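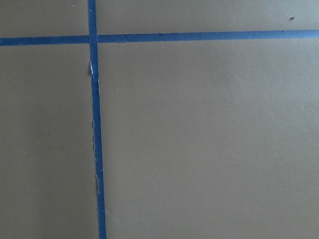
Taping out a table top before painting, how fussy are you?

paredes_porch
20 Nov 2022
Hi everybody, long-time reader and I think this is my third post ever, so be gentle with me. I'm redoing the big work table in my sewing room. It already has a tan base coat, and I've now put down two lines of blue painter's tape that cross each other so I can paint the sections in different colors. The cross is off center on purpose. I wanted one big area for cutting fabric, a narrower one down the left for my tins and pincushions, and the shorter ones along the top for whatever piles up there (and something always does).

My trouble is that the lines aren't dead straight. The one going across climbs a little toward the right, and the one going up and down has a lean to it. I did it by eye after supper with the radio on, which my sister says is how I do everything. There's also a spot or two along the top edge of the crosswise tape that looks a bit rough, like it may not be down flat. Would you pull it all up and start over, or paint and enjoy it? First color is a soft green, if that matters.

Madano
Start over, and I say it with love. Tape is cheap and it's the only part of the whole job you can undo in a minute. Once there's green on one side of that line you'll see the slope every time you walk in with your coffee. Measure in from the table edge at both ends, make a little pencil tick, and snap a chalk line or lay a long ruler between the ticks. I did a checkerboard on a porch floor one September and let the first row wander, and by the far wall I was cutting diamonds.

tin_roof_tilly
Going to disagree with Madano here, though I've seen that porch floor and it's lovely now! A checkerboard is a different animal because the mistake travels. With two lines there's nothing for it to travel to. Mine has a stripe that leans and I've grown fond of it, and once there's a sewing machine and a heap of denim on top you won't see half of it anyway. If you want it to look meant, lean it more. A line that's a hair off looks like a slip, and one that's well off looks like a design.

Madano
I'll give you that last part, Tilly. Either square it up or make it bolder. I still wouldn't leave it in between.

skolluvcombe_shed
The slope wouldn't bother me but the rough bit would. Any place the edge isn't tight, paint is going to creep under it, and green over tan will show. Run the back of a spoon along the whole length, pressing toward the edge you're painting up to. Then brush a thin coat of the tan base color along the tape edge and let it dry before you start the green. If anything sneaks under, it's tan on tan and you'd never know. My dad taught me that one on a toy chest and I've used it on every single thing since, including a birdhouse that didn't deserve the trouble.

Also, wipe the surface first. I can see a few little specks on there, and a speck under paint feels like a boulder when you're smoothing out fabric.

paredes_porch
Oh, the tan-first trick is wonderful, thank you! I did save the leftover base coat, it's in a jam jar. I'd planned to wipe it down with a damp rag, is that enough, or should I sand too? It has a slightly papery feel that I'm rather fond of.

skolluvcombe_shed
Damp rag, let it dry, then a very light pass with 600 grit if anything still catches your fingertips. Don't go at it with 200, you'll scratch up your base coat and lose that flat look.

Lernen
Two cents from somebody who ruined a dresser: watch the place where the tapes cross. There's a tiny step where one strip goes over the other and paint loves to run into it. Spoon that corner extra hard. And take the tape off while the last coat is still a little tacky, pulling it back over itself nice and slow. I left mine on for more than 112 hours (we had company) and it brought up ribbons of paint with it.

tin_roof_tilly
Lernen is right about the tape, I've lost whole edges that way. Will you leave the lines tan when the tape comes up, or fill them in?

paredes_porch
Leaving them tan! That was the whole idea, a tan cross running between the colors. Which I suppose means the crookedness will show twice, once on each side of the tape. Hmm. All right, Madano, I think you've talked me into redoing the crosswise one with a ruler. The up and down one is staying the way it is, lean and all, I like it.

Madano
Half a win, I'll take it. Pencil ticks, please!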